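Snack buying between lectures at Merness College
Student project report, Graham Cheetham, 29 August 2018

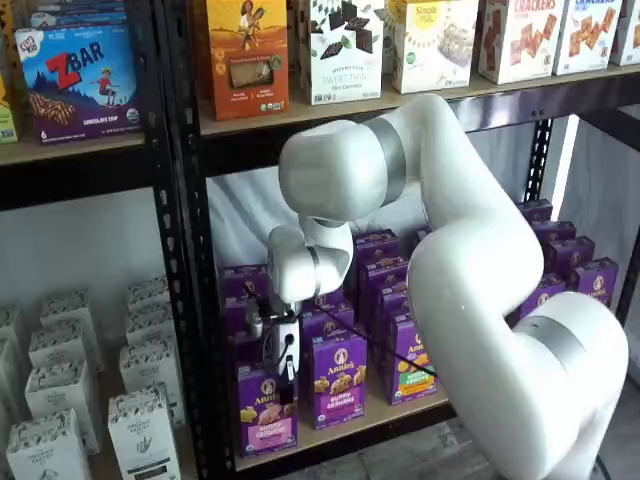
Figure 1. Packaged snack foods on black metal shelving.

1. Aim
The project looked at what students eat between lectures and whether price or distance matters more to them. The idea came from a first-year module on household spending.

2. Method
A paper questionnaire went out in January at the Rurnow and Drultow buildings. I printed 200 copies and got 144 back. Two were blank and were left out. Questions covered where the snack was bought, what it cost and whether the student had eaten breakfast.

3. Results
Most students at Rurnow used the shop on the ground floor. Drultow has no shop, and people there either brought food from home or walked 230 metres to the Rajput newsagent on the main road. Those who skipped breakfast spent more in both buildings. Price was mentioned less often than I expected.

4. Problems
The question on cost was badly worded. Several students gave a weekly figure instead of a daily one, and these answers could not be used. The Drultow forms also went out in a week with fewer classes.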